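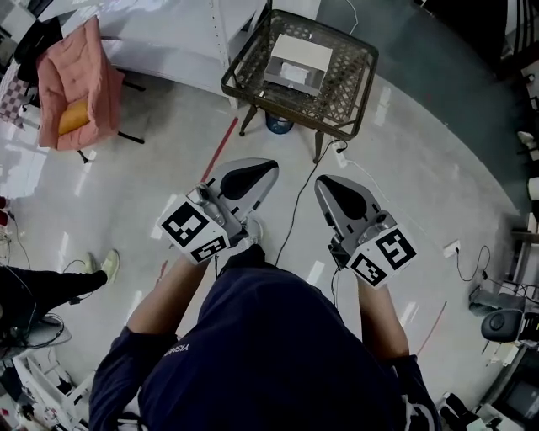
Muvwood would like you to know that it doesn't sell your data. It says so on the box, on the first screen of the app and again in the email that thanks you for making an account you didn't want. I've been using its password manager, Muvwood Keep, since May, on a laptop and two phones, and I went in as a grump. I like my software bare. Keep mostly obliges. The main window has a search box, a list and a lock button, and the lock button locks.

Importing was the first test. I had 738 logins in my old manager, Zalano, a good share of them for stores that went under years ago. Keep took all but 137, then offered me a report on the missing ones that opened as a blank page. A second try got everything.

Autofill is quick in the browser and moody on the phone, where it regularly offers my library card number to my bank. Sharing works better. I sent Marina Gavalas the streaming login and she was watching something terrible within a minute.

Now the privacy part. The policy runs to 2,239 words, and I read them all over lunch. Your vault is encrypted before it leaves the device, fine. Further down, "usage signals" are collected by default, and the switch for those lives under Appearance, below the font size. A company this proud of its principles could have found them a better drawer.

Support answered my question about that in two days, politely, with a link to the policy.

I'm keeping it for another year. The family plan is fair value, the export button is easy to find, and I've turned off the signals. The font size is nice too.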